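Chez Kisis, on plie des petits vêtements à longueur de journée. Enfin, on les pliait tous à la main, et c'est justement de ça que je voulais parler avec Theano Bakalis, onze ans d'atelier, qui m'attendait avec un café et une tonne de choses à dire ! 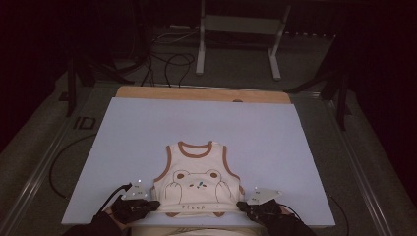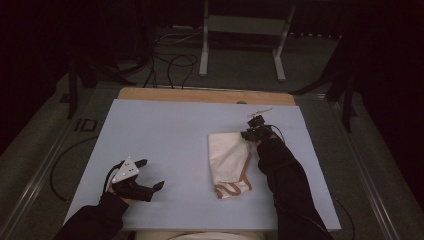

« Au début, on s'est tous dit la même chose : on leur apprend le métier et après, au revoir », me raconte-t-elle. Aujourd'hui elle passe ses matinées à plier avec des pinces tenues en main, pour que les robots apprennent ses gestes, et l'après-midi elle retourne au contrôle. Le plus dur ? « Ralentir. À la main, je ne réfléchis pas. Avec les pinces, il faut que je pense à chaque coin, et un ourlet de bébé, c'est minuscule. »

Sa cadence d'avant, c'était autour de 80 pièces à l'heure (elle le dit sans se vanter, mais quand même un peu). Côté machine, on en est loin. Son collègue Cheng-en Liu, qui règle les postes, ne cherche pas à me vendre du rêve : « Un tissu, ça n'a jamais deux fois la même forme. Elle, elle rattrape un faux pli sans regarder. Nous, on y passe la semaine. »

Et les emplois, alors ? Theano fait la moue. Sur l'équipe du soir, 5 personnes ont changé de poste depuis octobre, dont deux qui n'avaient rien demandé. Elle-même a obtenu une prime, mais elle voudrait surtout que son nouveau travail porte un nom sur sa fiche de paie - pour l'instant, elle est toujours « plieuse ». « J'ai mal aux yeux le soir, mais plus aux poignets. Je ne sais pas encore si j'y gagne. »

Elle a rendez-vous avec la direction le mois prochain pour en discuter. Je lui ai promis de repasser après.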